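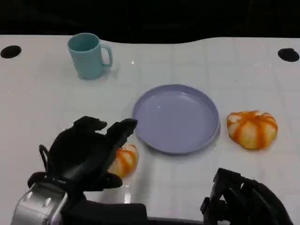 Blue mug, lavender plate and striped pumpkin on the white table.

Pustarberg hire tableware: frequently asked questions

These are the questions we get most often about the coloured mugs and plates, the small decorations and the white tables. If yours is missing, ring the shop in Prerlow between 9 am and 4 pm, any day except Sunday.

Can I hire just one or two pieces?

Yes. There is no minimum on mugs, plates or decorations if you collect them yourself. For delivery the minimum order is 52 pieces, and a table counts as one piece. We do not deliver single tables on their own.

Which colours can I mix?

Any you like. The pale blue mug and the lavender plate are asked for together more than any other pair. Both are soft colours and they sit well on white. If you want something stronger beside them, one small orange item per place is plenty. Please put the colours you want on the booking form. If you leave that box blank we send whatever is nearest the door.

Are the pumpkins real?

No, they are decorations and should be kept away from food. They are in the catalogue all year but run short from September, so book those by the end of July if you can. Wipe them with a dry cloth only. Water gets into the grooves and leaves a mark.

How should I look after the white tables?

Use a soft cloth and warm water with a little washing-up liquid. No scouring powder and no wire wool. Lift plates when you move them, as dragging leaves faint grey lines that are hard to get off a glossy top. Felt pen usually comes away with a second wipe. If it does not, leave it and tell us when you bring the table back.

My mug rolled off. Is there a way to stop it?

Stand mugs upright with the handle turned in towards the middle of the table. A mug left on its side will roll as soon as somebody leans on the edge. With small children, put a cloth under the place setting and keep the mugs a hand's width from the side. Bottle caps and other odds and ends are best cleared into a bowl before the plates go out.
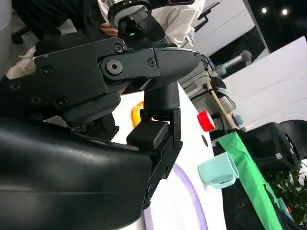 Zdeňka Matoušek wrote in to say that a damp tea towel folded flat under each mug works better than a dry one, and that she lays her cloths lengthways so they hang down at one end only and cannot be pulled from both sides. We have tried it with the Lukáč cloths and agree about the damp towel. Do take it off the table afterwards, and dry the surface before packing up.

Can the plates go in the dishwasher?

The Motard plates can, on the top rack, on a short wash. Everything else should be done by hand. Let things dry fully before you stack them, or they stick together and the rims scratch when you pull them apart.

How do I pack everything for return?

1. Scrape and wash the plates, then stack them with a sheet of paper between each one.

2. Put the mugs in the divided box, open end up, handles all facing the same way. 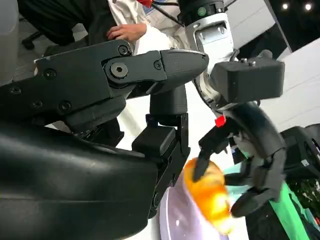
3. Wrap the decorations singly and lay them on top, never underneath.

4. Fold the cloths and put them in the bag unwashed. We launder them ourselves.

What if something is broken or lost?

Tell us within 2 days. Replacement prices are on the back of your receipt. Small chips are not charged for on orders of 200 pieces or more.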